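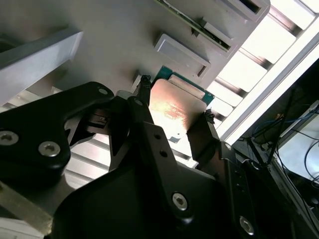
夹爪指间的一枚处理器，后面是浅灰色的电子机箱

怎么给很久没下单的老客户写邮件（附我自己用的三封模板）

上个月有个做礼品的同行问我，老客户名单放在那儿两年没动过，还能不能用。我回了她好长一段语音，回完觉得不如写下来，省得下次有人问我又得对着手机讲半天。

先说一下我的情况，你看看跟你像不像。我在Weruvwood做市场，公司很小，卖木制的办公桌面用品，笔筒、文件架、名片座、会议室用的桌牌，客户基本都是公司行政和采购，还有一些设计工作室。我们没有专门的客户管理软件，名单是几张表格拼起来的，有的是展会上收的名片，有的是网店后台导的，还有一批是以前的销售离职时留下来的。去年我把它们全倒进一张表里，一共2,088条。看着挺多吧？我当时也挺高兴的，心想这下可有的发了！

然后我就犯了一个特别典型的错误：写了一封漂漂亮亮的促销邮件，给所有人群发了一遍。打开的人很少，退信一大堆，还有几位客户回信问我们是谁、从哪儿拿到的邮箱。最难受的是有一位老客户回了一句“上次的桌牌还没给我补呢”，我翻了半天记录才发现是真的，我们欠人家两块桌牌欠了一年多。

下面的做法就是那次之后一点点改出来的。不需要买软件，一张表格、一个能正常收发的公司邮箱就够了。

一、先收拾名单，别急着写

我知道这一步最没意思，可是跳过它后面全白搭。我一般会挑一个下午，把手机扔远一点，泡杯茶，从头捋到尾。

先删重复的。同一家公司有时候会出现好几个写法，全称、简称、英文名，还有人打错字。按邮箱后缀排一下序，重复的立刻就冒出来了。合并的时候注意，不要只留最新那条，把每条里的备注都抄到一起，旧备注后面有大用。

再删不该发的。明确说过不要再联系的，删。当初只是来问价、从来没买过的，先挪到另一张表里，这批人要用别的办法，跟老客户混在一起写，信怎么写都别扭。来路不明的邮箱也挪走，我那批离职同事留下来的名单里就有不少，连当时怎么认识的都说不清，这种我一概不碰。你所在的地方对商业邮件可能有具体的规定，需要对方同意过才能发，这个请自己查清楚，别学我头一回那样闷头就发。

最后补一列“最后一次买了什么”。对，就是一条一条去翻订单。我知道你在叹气，我当时也叹气。

这么收拾完，我的名单从2,088条变成了676条。刚看到这个数字的时候心里凉了半截，后来发现这些才是真正跟我们打过交道的人，给他们写信我心里有底多了。

二、分组，分得粗一点就行

网上讲分组的文章很多，什么消费频次、消费金额、最近一次消费，打分，画矩阵。你要是名单特别大、又有人帮你做，那当然好。我一个人做，用不了那么细，我就看他上一次跟我们打交道时是什么心情。

第一组，买得顺顺利利，之后就没声音了。这组最多，绝大部分是单纯没想起来。

第二组，出过问题的。发错货、晚到、刻字刻错了、发票开错了抬头，凡是备注里有抱怨的都放这里。这就是为什么前面说旧备注别扔。

第三组，聊得很深入但最后一单没成的。比如以前买过笔筒，后来想给整层办公室换文件架，报了价，没下文。

分组的时候拿不准的，统统放第二组。第二组的信写得最客气也最小心，发给没出过问题的人顶多显得你啰嗦，反过来把促销信发给一个正生你气的人，那就很难看了。

三、每组想好你要什么

写之前我会在便签上写一句话：我希望他看完以后做什么。只准写一件事。

以前我的邮件里恨不得什么都放，新品、折扣、公众号、展会邀请、节日祝福，结尾再来一句“欢迎随时联系”。收信的人看完根本不知道该干嘛，那他就什么都不干了，关掉，去忙别的。

第一组，我希望他回一封信，哪怕就几个字。
第二组，我希望他告诉我那件事后来处理得怎么样。
第三组，我希望他告诉我那个项目还在不在。

你看，没有一个是“我希望他下单”。我们这种产品没人会因为一封邮件当场掏钱，都要走采购流程的。先让人家愿意开口，后面的事才有得谈。如果你卖的是单价低、随手就能买的东西，那可以直接放链接，我这套对你来说可能太慢了，你自己掂量。

四、主题行

主题行我写坏过好多，说几条我现在守着的规矩。

不用“重磅”“限时”“最后机会”。公司邮箱的过滤很敏感，人的眼睛也很敏感。

能带上他买过的东西就带上。“去年那批桌牌还好用吗”比“Weruvwood春季新品上线”强太多了，前一个像人写的，后一个一看就是群发。

别装熟。有一阵很流行在主题前面加“回复：”，假装之前聊过。我试过一次，打开的人确实多了，紧接着就有客户来骂，骂得很有道理，我道了歉，以后再没用过。

短一点。好多人是在手机上看邮件的，后半句根本显示不出来，把要紧的词放前面。

写完读出声。要是你不好意思当着同事的面念出来，就重写。

五、三封模板

方括号里的地方换成你自己的内容。这几封我改了很多遍，越改越短，第一版都快有一页纸了，现在看着都替收信人累。

第一封，给买得顺利、后来没声音的：

主题：[产品]还好用吗

[称呼]您好，
我是Weruvwood负责客户联系的，您[时间]在我们这儿订过[产品]。
想问一下现在用得怎么样，有没有松动、掉漆或者不够用的情况？有的话直接回这封信就行，我来处理。
没有问题的话也欢迎回我一句，我好在记录里更新一下。
祝工作顺利。

就这么几行。很多人问我，不放新品吗？不放优惠吗？不放。第一封什么都不卖。有意思的是，回信的人里总有几位会主动问“你们现在还有没有别的款”，那时候你再把目录发过去，他是想看的。

第二封，给出过问题的：

主题：关于[时间]那批[产品]的问题

[称呼]您好，
我整理以前的订单，看到您那次[具体问题，照实写]。记录里没有写后来是怎么解决的，我想跟您确认一下。
如果当时没有处理好，请您告诉我现在希望怎么办，补发或者退款都可以，我直接安排。
给您添麻烦了，抱歉。

这封有两个地方要小心。一个是“具体问题”那里千万别写“一些不愉快的体验”这种话，发错了就写发错了，刻错字就写刻错字，含糊其辞只会让人更火大。另一个是你既然写了补发退款都可以，那就得真的可以。我发之前先去找老板要了一笔钱，1,000元，专门用来处理这些旧账，说好不用一笔一笔报批。钱不多，够补好些小件了，关键是有人回信我当天就能答应下来，不用说“我去问一下”。

第三封，给上次没谈成的：

主题：[项目]后来怎么样了

[称呼]您好，
之前您问过[产品]用在[地点或用途]的报价，后来我们没有再跟进，是我们这边疏忽了。
想问一下这件事现在还在考虑吗？如果已经选了别家，也没关系，告诉我一声，我就不再打扰了。
如果还在考虑，我可以按现在的价格重新给您报一份。

“已经选了别家也没关系”这句一定要留着。我删掉过一次，觉得显得没底气，结果那一批回信明显少了。给人家一个方便说“不”的口子，他反而愿意回你，回了你至少知道该把他放到哪一栏。

举个真实点的。Kidcombe是一家共享办公，以前在我们这儿买过一批名片座，后来问过整层的文件架，报完价就断了。我发了第三封过去，对方回信说文件架早就买了别家的，不过他们在Sillham新开了一层，会议室的桌牌还没定。要是我当初发的是促销信，估计这事就没有了。

六、什么时候发，一次发多少

我试下来，周四上午比较适合我的客户，行政的人周一开会周二补事情，到周四上午会稍微松一点。不过你的客户要是开餐馆的，那完全是另一回事，我有个卖咖啡豆的朋友给Ccori供货（一家小咖啡店），她都是下午三点发，早上人家忙着出杯，根本不看邮箱。所以别照抄我的时间，想想收信的人一天是怎么过的。

一次别发太多。我每天只发一小批，发完就停。一来是用普通公司邮箱发，一下子发太多容易被当成垃圾邮件；二来你要留出时间回信。这个我特别想强调，好多人把力气全花在发上，真有人回了，三天后才想起来看，那还不如不发呢！

还有，先发第二组。我知道大家都想先发好发的，可是第二组里的事拖得最久，早一天处理是一天。而且处理完旧账以后你写别的信都会轻松，真的，我那两块桌牌补出去的那天晚上睡得特别踏实。

七、有人回信了怎么办

回信五花八门，我大概说说常见的几种。

“挺好的，谢谢。”回一句谢谢，更新记录，完事。千万别看到人家客气就立刻甩一份产品目录过去，人家会觉得上当了。可以过一个月左右，等有跟他买过的东西确实相关的新款了，再写。

“有点小问题。”问清楚，要照片，当天给方案。就算东西过了保修，能修的我一般也帮着出个主意，木头的东西很多时候拧紧一颗螺丝、上一点蜡就好了。

“你们现在有没有某某？”太好了，直接报价，但只报他问的那个，顺手推荐最多再加一样。

“请不要再发邮件了。”马上回一句“好的，已经移除”，然后真的去移除。我在表格里把这一行标成灰色，单独放一页，下次合并名单的时候先跟这一页对一遍，免得又混回来。我就干过把人家移除了、过几个月导数据又导回来的蠢事。

自动回复说人已经离职的，看看里面有没有留接替的人的联系方式。有的话可以写，但要从头自我介绍，别假设新来的人知道你是谁。

气冲冲的长信。先别回！站起来倒杯水，再读一遍，把他说的每件事列出来，一件一件答。能认的认，不能答应的也直说不能。我发现只要每件事都答到了，对方第二封信的语气一般都会缓下来。

八、没回信的

大多数人不会回，这个要有心理准备，别第一天没收到几封就垂头丧气。

我会隔两个星期再写一封，接着原来那封往下写，只有一句话：“不知道上封信您有没有看到，[产品]如果有什么问题随时回我。”再没有回音，就停了，放到半年以后。

这里有个上限，我给自己定的是同一个人一年最多5封，算上节日问候和新品通知。定这个数没什么科学依据，就是我把自己当收信人想了想，再多我会烦。公司里要是有好几个人都能给客户发邮件，这个上限得大家一起算，不然市场发一封、销售发一封、客服再来一封，客户那边看到的都是同一个公司名字。

九、记录怎么做

表格里我加了这么几列：

组别
发出日期
有没有回
回了什么（原话，别总结）
答应了什么
做完没有

“原话”那一列请一定抄原话。我以前喜欢写“客户满意”“客户有意向”，过两个月再看，完全想不起来到底意向什么。现在我直接粘贴，比如“等五月份预算下来再说”，那我就知道五月份该去问一声了。

“做完没有”那一列，每周下班前看一眼，有没做完的就标红。我跟同事说，表格里有红格子的时候不准发新的一批。听着有点死板，可是这条救过我好几次。

十、几个常被问到的小问题

要不要用好看的邮件模板，带图带按钮那种？新品通知可以用，这种问候信我建议就用纯文字。纯文字看起来像一个人坐在那儿给你写的（因为就是嘛），而且在什么手机上都不会排版错乱。

署名用公司还是用个人？用个人的名字，后面跟公司。回信地址必须是有人看的邮箱，千万不要用那种“请勿回复”的地址，你明明在请人家回信呢。

能不能让人工智能帮忙写？可以让它帮你改改病句，但是客户买了什么、出过什么问题，这些必须自己对着订单填。我见过有人整封交给工具去写，结果把客户没买过的东西写进去了，那比不写还糟。

要不要统计打开率？我看，但不太当回事，现在好多邮箱会自动加载，数字不准。我主要看回信，回信是实打实的。

老板觉得太慢怎么办？这个我也被问过。我的办法是把客户的原话打印几封放他桌上，特别是夸我们东西结实、还在用的那几封，他看完就不催了，还拿去贴在车间门口了。

名单多久收拾一次？我现在是每季度弄一次，每次都比第一次快得多，主要就是去重和移除。新客户下单的时候顺手把“买了什么”填好，后面就不用翻订单了。

如果你今天就想动手，先把名单导出来，按邮箱后缀排个序，再把备注里有抱怨的那几条挑出来。这几条今天就写，别攒着。模板随便拿去改，改完觉得哪句更好用，欢迎在下面留言告诉我，第三封的主题行我到现在还不太满意。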